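Search posts

Yabsira Abdella
10 July 2026

I have fallen completely in love with marble-patterned tabletops and I need to talk about it. Short thread, sorry in advance (not very sorry)!

It started with the side table I bought from Furnerholm in November. Shiny white, pale brown veins, and it makes a plain mug of tea look like an event.

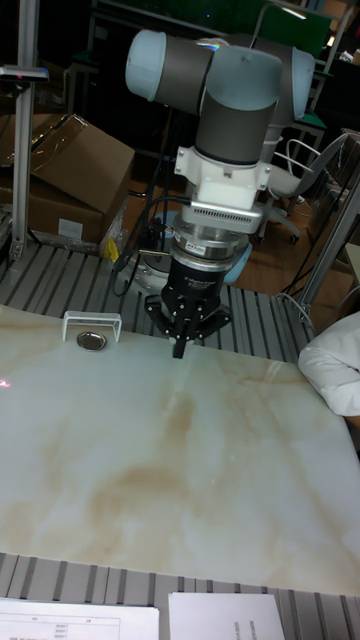 What gets me is the light. In the morning my table is almost pink, by lunchtime it's cold and bright, and in the evening the veins go the colour of toast. I keep walking past just to check on it.

14 likes · 2 reposts

Small things look wonderful on it too – earrings, keys, a single spoon. I had 30 odds and ends in a kitchen drawer and tried them out on it one by one. Best Sunday in ages.

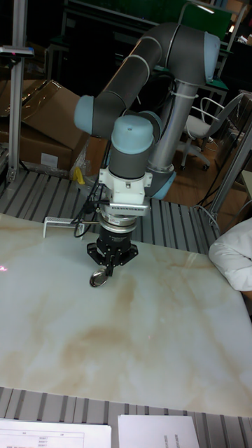 Wire is my big discovery. I found a little Usow letter rack for 13 quid, white, very thin, and against the veins it nearly disappears. Dark wood would swallow it whole!

68 likes · 13 comments

And then shiny round things. Put something reflective near a glossy top and you get the ceiling, the window and your own nose all joining in.

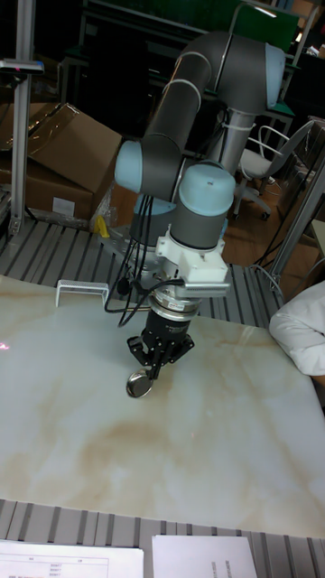 Small round mirror over the marble pattern, white wire stand to the left.

Someone asked about cleaning. Soft cloth, warm water, a drop of washing-up liquid, dry it straight away. I do mine every 2 days and it takes no time at all.
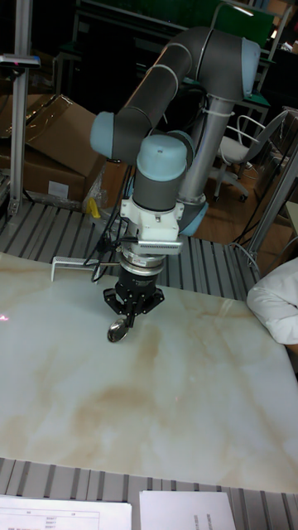
Veining is a matter of taste and I like lots of it. My sister chose the Atinga one with thin grey lines, very neat, very her. Give me the broad beige and tan sort with cloudy brown patches, like the top with the little shiny disc held just above it – that's the pattern I'd have right through the kitchen if I could.

Next up is a tray from Cokier to go with the table. Show me yours, please, I want to see every vein!

30 likes · 2 shares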